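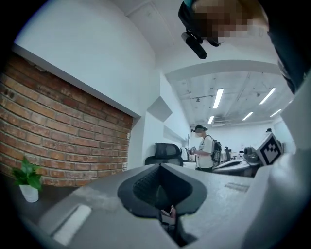

3.2 Plants and the shared office

The survey covered 609 employees at two sites, Pellach and Fornanthorpe, and was carried out in September. Staff were asked how often they tended a plant at work and whether they regarded it as their own. At Fornanthorpe, where desks are not assigned, 40 respondents reported watering a plant that belonged to a colleague.

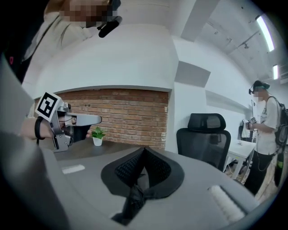
Figure 4. Desk with potted plant.

Size had a clear bearing on where plants were kept. Large floor-standing specimens were bought centrally and looked after under contract, and few respondents could name them. Small potted plants of the kind on the desk in Figure 4 were usually brought from home and stayed within reach of the person working there. Respondents at Pellach described these as personal property, on a par with a mug or a photograph. The Cunum scale of workplace attachment, scored out of 100, was applied to both groups, and the results are given in Section 3.3.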